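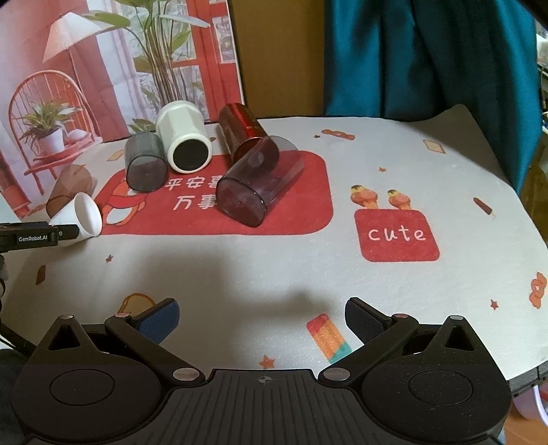 Let it go, Vivek Bhatt wrote under my last post, the clock change is never going away and you will be winding that oven clock back every October until you die. He may be right! But I got more mail about that one grumpy post than about anything else on this blog (108 messages, and I've answered maybe a third, sorry, I'm working on it), so I'm going back in.

Quick refresher for those who skipped it. Back in 2018 the European Commission asked the public whether we should stop switching the clocks twice a year. Millions of people answered, a huge share of them from Germany, and most of them said yes please, stop. The Commission wrote a proposal. The Parliament voted in favor in 2019, with a date and everything. And then it went to the Council, where the ministers from the member states sit, and there it has stayed. I still change my clocks. You still change yours.

What I wrote last time was basically "how hard can it be," and several of you took me to school on that. Hacer Yaman sent me 900 words (I counted, I was impressed) on why it's harder than I made it sound. The proposal would end the switching, fine, but each country would choose for itself whether to stay on summer time or winter time. So you could end up with neighbors on different hours who are on the same hour now. If you live near a border and your kid's school is on one side and your job is on the other, that's your whole morning.

I hadn't thought about that at all. I live nowhere near a border. I was thinking about my dog, who wants breakfast at the old time for two weeks no matter what any minister says.

Lucienne Picard disagreed with Hacer, and with me too. Her argument is that the Council could sort out the patchwork problem in a few long meetings if anybody wanted to, and that it doesn't get sorted out since there's always something more urgent on the table. First the pandemic, then the war and energy prices, then everything else. Each presidency lasts six months, the country in the chair picks what it wants to push, and would you spend your six months on clocks? I wouldn't. I'd do trains. Oh, I would do such things with trains.

That's the part that's been stuck in my head, though. I used to picture the rotating presidency as a kind of honorary thing, where you get the nice logo and host some dinners. But whoever has the chair is setting the agendas for most of those meetings, and a file that doesn't land on an agenda just sits there. It hasn't been voted down. It's in the pile. I have a pile like that next to the printer and I know exactly how things go in there.

Now, a few of you asked which side I'm on, summer or winter, and I dodged it last time on purpose. OK. I'm for winter time. I know, I know! Everybody loves the long evenings, and so do I, but I get up early and I can't face a January where it's pitch black until the middle of the morning. Fredy Urrego says this makes me a traitor to barbecues. Fredy lives a lot farther south than I do and is welcome to come and scrape my windshield.

Anselmo Montoya had a more practical question, which was what a regular person can do about it. Not a ton, as far as I can tell, but here's what I did:

I wrote to my own member of the European Parliament and asked if the file was still alive. I got a polite answer from the office saying the Parliament had done its bit and to try my national government.

So I tried my national government. The form on the ministry's site had a limit of 1000 characters, and it took me 3 drafts to get under it (you've seen my posts, you can imagine). I asked one thing: what is our position, summer, winter or no position? No answer yet – I'll put it up when it comes.

You can also look up Council documents yourself in the public register, which I didn't know until this month. It's not exactly fun to search and a lot of it reads like a washing machine manual, but it's there and it's free. I lost an entire evening to it. I went in looking for clocks and came out two hours later having read a surprising amount about fishing quotas.

Vivek, to your other point, yes, I could buy an oven that sets itself. I like my oven. It's an hour off for half the year and we've both made our peace with that.

Next post is the one about the night train, finally. If you've written to your own ministry about the clocks and gotten an answer, stick it in the comments with the country, I'd love to start a list.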